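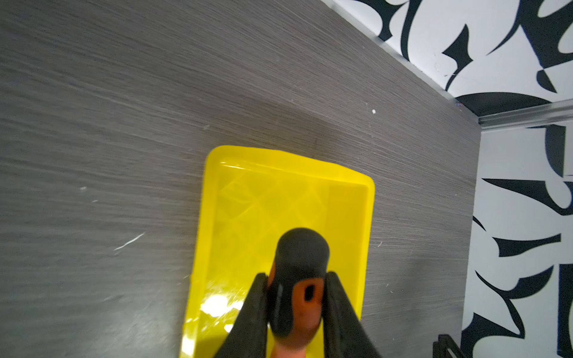

Small parts go missing during a strip-down mostly because they are set down on the bare bench. A shallow tray with a raised rim stops them rolling, and its colour matters more than its size. Zinc-plated screws and black circlips disappear against a dark grey wood-grain top, whereas a bright yellow plastic tray stands out from it at once. A translucent tray also lets you slide a labelled sketch underneath and read the layout through the base, provided the pencil lines are heavy. An embossed lattice in the recess keeps flat washers from sticking down by suction when there is oil on them.

Glare
Glossy plastic throws a hard spot under a single lamp. Shift the lamp to the side until the reflection falls outside the working area, or fit a diffuser. Fine springs and grub screws are easily missed inside a glare spot.

Order of work
Place fasteners in the order of removal, starting at the far left corner. Screws of different lengths from the same cover go down in the pattern of the cover itself. Do not put two sub-assemblies in one tray. On the Śliwiński bench vice, for instance, the jaw screws and the keeper plate screws share a thread but differ in length by 2 mm, and the longer one will bottom out in the keeper hole before the plate is clamped.

Cleaning
Warm water and dish detergent will remove most oils. Avoid acetone, which attacks many clear and tinted plastics, and avoid brake cleaner for the same reason. Methylated spirits should be tested on the underside first. Scuffs do no harm but they hold swarf, so brush the recess out before small bearings go in. Wet-and-dry paper at 2000 grit, used wet, takes down a raised burr on the rim.

Magnetic dishes
Useful for steel fasteners on an uneven surface. Keep them away from dial indicators, mechanical watches and any bearing that will go back into service, as magnetised races collect filings. Stainless and brass fasteners will mostly not hold.

Storage
Trays nest best with a sheet of kitchen paper between them. In the Miltholm shed they are kept upright in a slotted rack with a 9 mm gap, cut from offcuts of ply. Keep plastic trays out of direct sun. A windowsill in a north-facing Australian workshop will turn cheap ones brittle over a few summers.

Next tip: Re-gluing loose file handles
Previous tip: Levelling a bench on a sloping slab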